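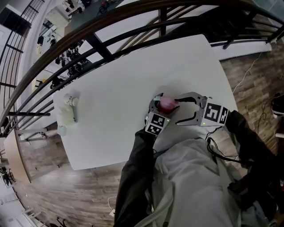 The ballot box for the Zikow Hall student council was a gray steel unit with two locks. Uldis Jõgi held the key to the upper one. The lower key was signed out to the Clelia list, under a rule written before either list existed.

Voting closed at 6 p.m. By then the box contained 214 slips. The register showed 212 signatures.

"Two over," said Ramanauskas, who was observing for the Corkano list. She wrote it down and underlined it.

Jõgi opened the bylaws. Section 12 covered surplus ballots. If the surplus was smaller than the winning margin, the result stood. If it was equal or larger, the vote was void and the hall budget, 3,000 for the year, stayed frozen until a new one was held.

They sorted the slips into stacks and counted each stack twice. Corkano had 107. Clelia had 105. There were two blanks.

"The blanks are the surplus," said the Clelia man. "Remove them."

"A blank is a ballot," said Ramanauskas. "Section 4."

"You won. Why are you arguing?"

She didn't answer. Jõgi read Section 4, then Section 12 again. The margin was two. He entered the figures on the form, checked the line marked void, and turned it around for signatures.

Ramanauskas signed first. The Clelia man asked to borrow her pen.

Jõgi put the slips back in the box and locked the upper lock. Then he held out his hand for the other key.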